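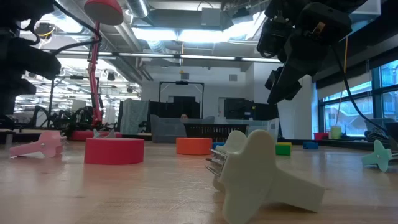 Figure 5. Low view, table laid for an occlusion block.

5. Running an occlusion block

Section 4 covered the overhead view, where everything is visible and morale is high. This section covers the low view. The purpose of an occlusion block in Stendunel is to find out how much a two-arm policy depends on seeing its target whole, so we put something large and dull in front of the target and write down what happens.

You will need a calibrated table (Section 3), a working copy of Jara on the logging laptop, the object set, and an afternoon with no meetings in it. If you only have a morning, do the camera check and go to lunch.

5.1 Before you start

1. Power up both arms and let them find home. Keep your hands, sleeves and coffee off the table until both status lines in Jara read READY. One READY is not an average of two.

2. Open the low camera feed and leave it open. You will be tempted to judge the layout by standing at the table and looking down. Your head is in the wrong place. Every visibility decision in this section is made from the feed.

3. Check that the cables have slack at full reach. Move each arm by hand to the far corner and back with the motors disabled. If a cable goes tight, reroute it now.

CAUTION: Never reach between the grippers to straighten an object while the motors are on. Press the stop, wait for both arms to report disabled, then straighten it. The object will still be crooked when you get there.

4. Set the lamp and do not touch it again until the block is over. A shifted shadow looks to the policy a lot like a shifted object. We lost most of a block to this in our first week and spent two days admiring what we took for a result.

5. Choose the target. The orange tape roll is the default. It is easy to grasp, it survives being dropped, and its color separates well from the wood. Put it inside the reach of both arms so that either one can take the grasp.

6. Run one uncovered grasp with the left arm as a sanity check. Lower the gripper over the roll, keep the right gripper open and clear, and confirm that both grippers show up in the overhead view.

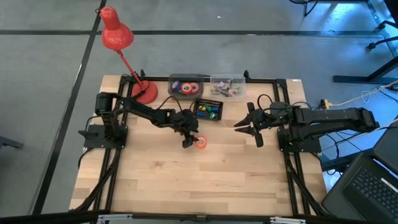 7. If the check passes, save the calibration under a new name. Jara will offer to overwrite the old one and will phrase this as though it were doing you a favor. Decline.

5.2 Laying out the occluder

8. Place the cream cross on its side between the low camera and the target. Rest it so that it stays put when you tap the table with a knuckle. If it rocks, turn it until it stops.

9. Add the other objects according to the layout sheet. The sheet gives positions in grid squares, and anywhere inside the square is good enough. Please don't arrange them nicely. People arrange things nicely without noticing, usually by color, and the policy notices before they do.

10. Slide the occluder sideways until the target reaches the visibility grade printed on the sheet:

Open: the whole outline of the target can be seen.
Partial: some of the outline is missing, but a stranger could still tell you what color the thing is.
Buried: you know where it is only from having put it there.

Note: There used to be five grades. Jad Jaber and I graded the same layouts separately and agreed on the two at the ends. We now have three grades and get along better.

11. Press MARK in Jara. This stores one still from each camera along with the grade. If you change anything after MARK, press it again. Jara does not know that you nudged the block, and it will go on not knowing all the way to the results table.

5.3 Running the episodes

12. Start the episode. The policy has up to 40 seconds to grasp the target and lift it clear of the table. Let it use them. An arm that has paused may be stuck or may be thinking, and operators have turned out to be poor judges of which.

13. Keep quiet and keep still. There is no microphone on the rig, so the quiet part is for the other operator.

14. When the episode ends, enter one of the outcome codes:

L: lifted the target.
W: lifted something else, with confidence.
N: lifted nothing.
S: stopped by operator.

15. Reset the layout from the stored still. Turn on the ghost overlay in Jara and move each object until it sits on top of its ghost.

CAUTION: The metal prongs on the cross pieces are thin and will bend if a piece is dropped tines first. They are also better at finding fingertips than anything we have trained so far. Pick the pieces up by the thick end.

5.4 Grading mistakes and what they cost

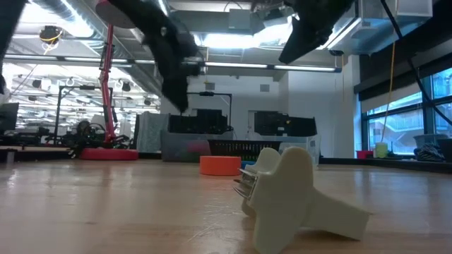 Grading goes wrong most often on objects that are not the target, for the simple reason that everyone is staring at the target. Stendunel asks for a grade on every object in the layout, and the Fletonero score uses all of them. A layout can look perfectly fair and still contain a second object at a different grade. With the occluder where it is in Figure 7, the orange cylinder gets all the attention, while the small blue item to its right is partly hidden by the rear cream lobe and has to be entered as Partial. Enter it as Open and any W on that episode will count against the policy at the full rate, which is unkind and also wrong.

Figure 7. Low view, occluder in the foreground.

The first full run at Haltance was 156 episodes. We kept 145. The rest were thrown out for grades entered before the final MARK, and every one of those was entered by somebody who had written part of this manual. The lifted rate fell from Open to Partial by less than we had guessed and from Partial to Buried by a great deal more. What we didn't expect was the W column, which was fullest at Partial. With the target buried, the policy mostly gave up. With half of it showing, it went and got something else.

We don't have an explanation we would defend in front of a reviewer. The Buried grade may simply be too far from anything in training.

5.5 Closing the block

16. Disable both arms before closing Jara. In the other order, the arms hold their last pose until someone comes back and reopens it.

17. Export the block. Check that the episode count in the export matches the count on your sheet. If the export fails with error 1357, the disk is full. The message will say that a camera is missing. The camera is fine.

18. Return the objects to their boxes and the layout sheet to the folder, with your initials on it.

Section last revised Fri 23 January. Layout sheets printed before then use the five-grade scale and should be recycled.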